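Search this site
Search
Print this entry
E-mail this entry

Wednesday, August 3, 2022
by Corey Cosgrove

Finally got a full evening on the arm, first one since the hockey wound down and Fiorella got the good bench back off the kayak people. I was at the Kullstead shed by six with a thermos and half a banana loaf, and I didn't get home till quarter to twelve, so if this rambles, well, there you go.

Bit of catching up first. The gripper has been driving me up the wall since June. The fingers would close, sure, but one side always got there before the other, and by the time the slow side arrived the fast side had shoved whatever it was sideways. Fine for a tennis ball. Useless for what I want, which is poking around inside old computers and pulling plugs without pulling the whole board out after them. Lino reckoned it was my code. Lino always reckons it's my code! I spent a whole weekend rewriting the closing routine to please him and it made no difference at all.

It was the pivot screws. I'd done them all up tight back when I first put the linkage together (I like a tight screw, what can I say) and the left side was binding. Tonight I took the lot apart on a tea towel, cleaned the plates, put a smear of grease on the pivots and did everything back up to snug and then backed off a smidge. One screw had a chewed head from me using the wrong hex key in bad light, so I pinched a fresh one out of Amedeo's jar and left him a note and a slice of loaf. Went together in under an hour. Moved it by hand and it was like a different gadget, no gritty bit in the middle, both sides coming in together.

Then I had a go at the wiring, which I'd sworn I wouldn't touch tonight. The thin red and black ones still need tidying. I bought spiral wrap from Bellini on the weekend, nine bucks for a tiny bag, and of course it's the wrong diameter. I'll swap it. For now they're bunched up in behind the housing and I'm just careful with the wrist turns. Rosalba says "just careful" is what she hears before every one of my disasters, and she has a point, she was there for the drill press.

So around eight I started on the practice computer, the big old desktop case I've been hanging on to for exactly this. Side off, nothing plugged into the wall, and I just drove the arm in by hand controller to see where it could get to. I had a grand plan for the order of things, written on the back of a Judbridge Hardware receipt, and I ditched it after the first pass because the cables don't care about my plan. They flop wherever they like. You nudge one with the outside of the plate and another one swings across the camera, and then you're backing out and starting over.

The camera at the wrist is worth every cent though. Before it, I was craning over the top with a torch in my teeth. Now I can sit on the stool like a civilised person and look at the screen. The colours help heaps too. Everything black looks like everything else black, but a blue cable you can follow, so the drive bay has become my spot for learning to steer. I did 43 approaches tonight, tally marks and all, before my thumb went numb. I kept the speed way down and stopped short every time, no grabbing. Grabbing is for when I trust it, and I don't yet.

Things I want to remember before I forget them:

The tilt. I have the wrist rolled over on an angle so the wide plates clear the side of the case, and it does my head in, because left on the stick is a sort of up-and-left on the screen. Either I fix it in the software or my brain gets used to it. Lino votes software. (Of course he does.)

The shadows. The housing throws a big dark patch right over the bits I want to see. Maybe a little light on the wrist, maybe just move the bench lamp, which is free.

The name. Fiorella wants it called Ristis and has already put it on the shelf label, so I guess that's settled.

I saved a picture off the wrist camera during one of the drive bay runs, with the fingers headed for the gap beside the blue caddy. Sticking it in so I can compare once the light's sorted.
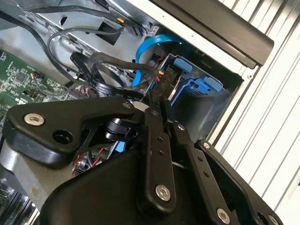
Tomorrow's list

Swap the spiral wrap at Bellini, take the receipt this time. Move the lamp. Ask Amedeo if he's got any more of those screws, and pay the man properly. Slow the wrist roll down a touch more. Bring the tea towel home and wash it before Rosalba notices which one it is.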